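Stetarell, lait d'entretien pour inox brossé
Marque : Brunet
Contenance : flacon de 285 ml, bouchon à clapet
Conditionnement : à l'unité ou en carton de 24
Disponibilité : en stock, départ de notre dépôt de Clikville

L'acier inoxydable porte un nom très optimiste. Il s'oxyde peu, d'accord, mais il marque tout : le calcaire, le café, le pouce de celui qui vient de le nettoyer. Stetarell s'adresse à ceux qui ont acheté une crédence, un évier ou une table en inox pour la facilité d'entretien et qui, depuis, y pensent plus souvent que prévu.

Il s'agit d'un lait légèrement gras, sans particules abrasives, à appliquer en fine couche sur un métal déjà propre. Il atténue les traces de doigts, ralentit leur retour et rend le coup d'éponge suivant moins décourageant. Il ne rebouche pas les rayures. Aucun lait ne rebouche les rayures, y compris ceux qui coûtent le triple.

Mode d'emploi

Laver d'abord la surface à l'eau tiède et au liquide vaisselle, rincer, sécher. Cette étape est celle que tout le monde saute, puis on nous écrit pour signaler que le produit « étale la graisse ». Il l'étale en effet très bien.

Verser une noisette sur un chiffon en microfibre, jamais directement sur le plateau. Passer dans le sens du brossage. Pour le trouver, regarder le métal en lumière rasante : les petites lignes vont toutes du même côté, et c'est par là qu'il faut aller. Laisser reposer 10 minutes, puis lustrer avec un second chiffon, sec celui-là.

Avant de commencer, protéger le sol s'il est textile. Le lait contient une huile minérale qui s'entend à merveille avec la moquette et qui refuse ensuite de la quitter. 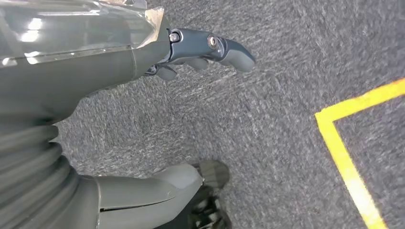 Moquette grise mouchetée, vue de dessus.

En cas de goutte, tamponner sans frotter avec du papier absorbant, puis saupoudrer de terre de Sommières et patienter. Sur une moquette unie et claire, patienter davantage, ou déplacer un meuble.

Sur quoi l'utiliser

Plans de travail, hottes, portes de réfrigérateur, dessertes, plinthes d'ascenseur, plaques de propreté. Le lait convient aussi à l'inox poli, avec une réserve : sur un poli miroir, le moindre excès se voit de la pièce voisine. Prévoir moitié moins de produit et un chiffon neuf.

Sur quoi s'abstenir

Aluminium brut, laiton, surfaces peintes ou vernies, plastiques mats et caoutchouc. Sur les gris mats, Stetarell laisse un satiné irrégulier que l'on peut trouver intéressant pendant une journée. Quant au caoutchouc, les corps gras le font vieillir plus vite que les années. Essuyer aussitôt les joints, soufflets et pieds antidérapants qui auraient reçu une éclaboussure, y compris au fond des plis.

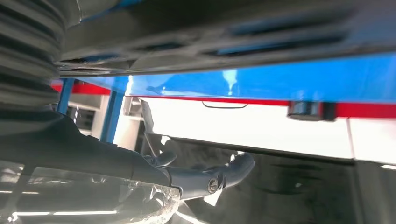 Soufflet noir nervuré, pièces gris foncé et petite vis argentée.

Ne pas appliquer non plus sur une surface destinée au contact direct des aliments sans rinçage complet. Ne pas appliquer sur une plaque de cuisson chaude. Un client l'a fait et nous a envoyé un commentaire détaillé, que nous avons lu avec attention et fenêtre ouverte.

Rendement

Un flacon suffit pour quelque 4 mois d'entretien dans une cuisine ordinaire, à raison d'un passage par semaine. Les personnes très soigneuses iront plus vite. Les autres le retrouveront intact sous l'évier, derrière les sacs, où il se conserve sans difficulté à l'abri du gel.

Les grands plateaux demandent de travailler par bandes, en commençant par le bord le plus éloigné. Repasser sur une bande déjà lustrée oblige à la lustrer de nouveau, et l'on peut ainsi occuper une soirée entière. 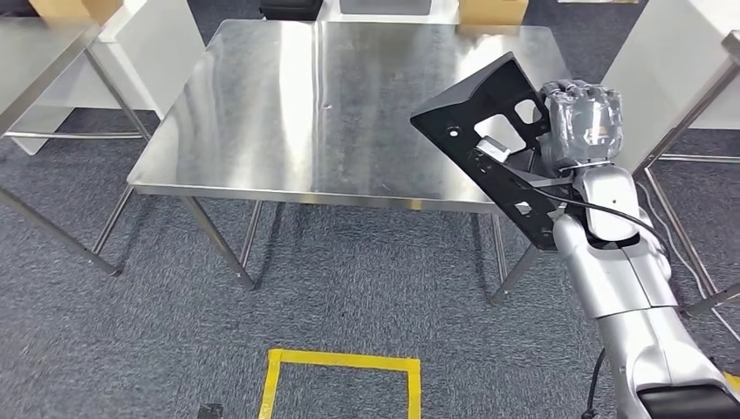

Pour les chants et les rebords pliés, enrouler le chiffon autour de l'index et suivre l'arête d'un seul mouvement, sans appuyer. Les pieds se traitent de la même manière, de haut en bas, à genoux, position qui permet par ailleurs de constater l'état du dessous.

Livraison et retours

Les commandes passées chez Zelley sont expédiées en colis calé, flacons debout. Retrait gratuit possible au comptoir de Clikville, sur présentation du numéro de commande. Les flacons non ouverts sont repris. Les flacons ouverts, « juste pour sentir », ne le sont pas ; à titre d'information, cela sent l'amande et un peu le garage.

Produits associés : chiffon microfibre Brunet tissage serré, recharge Stetarell, raclette de table Zelley.

Fiche mise à jour le 24 janvier 2025. Nouvelle étiquette prévue en mars, formule inchangée.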